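Search this site Search
Speaker notes – "Rules for robot arms that share a room with people's stuff"
Tamara Ivanyshyn, Wonavstead, 2023-12-14
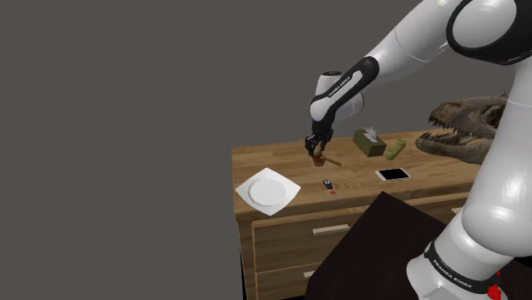
Slide 2. What the rulebook covers
Start slow. Ask who has read the Plomska guideline to the end. Expect few hands.
It runs to 600 clauses. Most deal with fences, stop buttons and speed limits. Fine for a factory cell. Very little on what an arm may pick up from the top of someone's dresser, next to the keys and the phone.
Point back at the gripper on slide 1 – fingers close around one small thing, other things near it. Which clause applies? I looked. I found 2, and they disagree.

Slide 3. Simulation as evidence
Slide 1 is a render. Say so out loud. Vendors like to put "500 runs passed" in the safety file and leave the word "simulated" for a footnote.
My question to Grilley was who picked the objects. Still waiting for an answer.
Don't get drawn into physics engines here. Park it for Vlasta Polák's session.

Slide 4. What I'd ask for
– List every object used in testing, with its weight.
– Report near misses as well as drops.
– Repeat 3 of the simulated tasks on real hardware, chosen by someone outside the firm.
Brabec will say this costs too much. Ask to see the estimate.

Slide 5. Questions
Draft comments close in January. Leave the address up.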